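Gundville Display Store
Home > Funding > Reports to funders > Trutell grant, second progress report

Second progress report: printed matter and display frames
Submitted to: Trutell small grants desk
Report date: Sat 16 July
Prepared by the store office

1. Period covered and summary

This report covers the work done since our first report in the spring. The grant pays for three things: listing the printed matter held in the Sydorenko building, buying frames for the loan sets, and refitting the work area where items are checked before they go on the shelf or out on loan.

Listing is past the halfway mark. The frames have been bought and delivered. The refit is finished apart from the lighting, which is late. Spending is within budget overall, with one line over and one line under. Details are in section 6.

2. Listing

The store holds 1,616 printed items in the trade and technology group. At the time of writing 1,097 of them have a record. Each record gives the title as printed, the size flat, the size folded if it folds, the main colors, the condition, and a shelf number.

We began with the flat posters and moved on to folded material in the second month. Folded pieces take longer. They have to be opened, checked along each fold, closed the same way they were found and put in a sleeve. We had allowed the same time for both kinds in the application and that was a mistake in our planning.

Of the items listed so far, 148 were marked for repair or replacement. Most have cracked folds or crushed corners. A smaller group has ink that has rubbed off on the facing page. None of these will go out on loan until they have been looked at again.
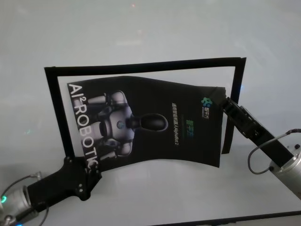
Dark printed matter has been the slowest part of the listing. Marks and creases on a black background are hard to see under a flat light, and the sheet has to be tilted until the surface shows them. The AI²ROBOTIC piece is typical of this group. It has a black ground with big white capitals, and the name runs up and down when the sheet is turned sideways, so the record needs a note saying which way it is meant to be read. The frames we use for checking fit are plain black strips with an open middle, and a piece bowed in front of one shows quickly how much flattening it will need. We have added a "reads from" field to the record form to deal with direction. Records made before the change are being corrected as we come back to those shelves.

3. Frames

We ordered 63 frames from Briten in two sizes. All have been delivered. Two arrived with a loose corner joint and Briten replaced them at no charge.

We chose black for all of them. The application mentioned a mix of black and silver, and we wrote to you in the spring about the change. Black was cheaper in the quantity we wanted and the loan sets now match. A sample frame was left with the Gundville library for two weeks, and the staff there had no trouble opening and closing it.

Backing boards were not part of the Briten order. We are cutting these ourselves from board already in the store. The small size is done. The large size will be cut after the present batch of folded items has been listed.

4. Work area

The old work area had a rough top that caught the edges of paper. We now check items on a smooth white top that can be wiped between batches. Old tape residue was removed from the shelves nearby, and the trolley has new wheels.

Glare is the one fault we did not plan for. The white finish throws back the ceiling light, and on some parts of it a bright streak makes it hard to judge the color of pale paper. For now we turn the item or move it along.
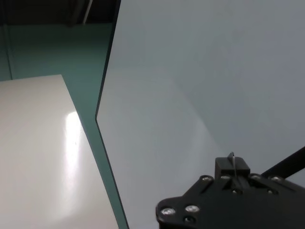
Laurinda Mendes has asked whether a matte top would have been the better purchase, and whether we should replace the new one. Her view is that anyone comparing whites and creams all day will get tired eyes and start to make mistakes. We looked at the cost. A full replacement would use up most of what is left in the equipment line, and the gloss finish is easier to keep clean. Our proposal is to keep it and lay a gray mat over part of it for color checks. The mat has been priced and can be paid for out of the savings on frames.

The new lights should also help. They are shaded and can be angled. The supplier first promised them for early summer and has now moved delivery to September. We have asked to be told if this changes again.

The position of the pale upright panel is still to be settled. People passing with the trolley would like more clearance, and those working at the white surface would like less light reaching it from the side. We are trying different positions before anything is fixed in place. 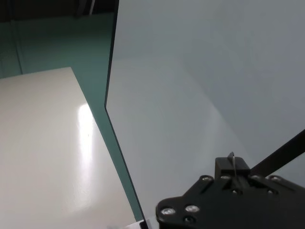 5. Handling and loans

Loans were paused while the work area was being refitted. They started again with a short list of borrowers who had used the service before. Each loan set now goes out with a handling sheet, one page long, which covers:

Opening folded items fully on a flat surface before framing
Keeping the fold direction as it was found
Holding large sheets at both ends
Putting the item back in its sleeve before it is moved to another room
Reporting damage on the day, using the form in the box

The third point brought the most comments. A large glossy piece sags in the middle even when both ends are held, and a folded one can slip so that its back leaf shows past the front cover. A slight slip does no harm if it is squared up before the piece goes back in the sleeve. If it is pressed while out of line, a second crease forms beside the first. 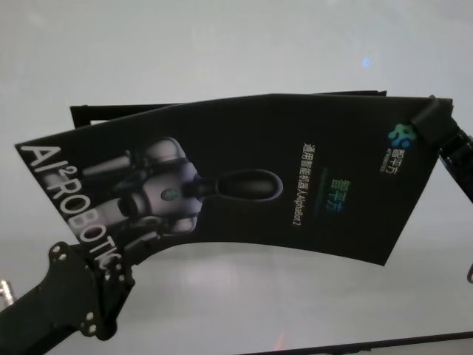 Aaliyah Paquette wrote after reading the draft handling sheet that the advice on folds was clear but the part about glossy covers was too short. She suggested adding that covers should be kept face to face with tissue between them, and that logos and other small color printing near a corner should be checked on return, as corners get the most wear. Both suggestions have been accepted and will be in the next version. She also asked for larger type, which will push the sheet onto a second side.

6. Spending

Frames: under budget. The saving came from ordering one color.
Work area: over budget by a small amount. The extra went on the trolley wheels and on a second delivery charge.
Sleeves and tissue: on budget so far. More tissue will be needed if we follow the advice above, and we expect to cover it from the same line.
Staff hours: on budget. Hours moved from posters to folded items, with no change to the total.

Receipts are in the folder sent with this report.

7. Next steps

Finish listing the folded items and start on the rolled ones
Cut the large backing boards
Buy the gray mat, if you agree to the transfer between lines
Fix the panel in place
Reissue the handling sheet
Fit the lights on delivery

We need one decision from you, on moving the frame savings to the work area line. A reply by email to the store office is enough.

Previous report | All reports | Contact the store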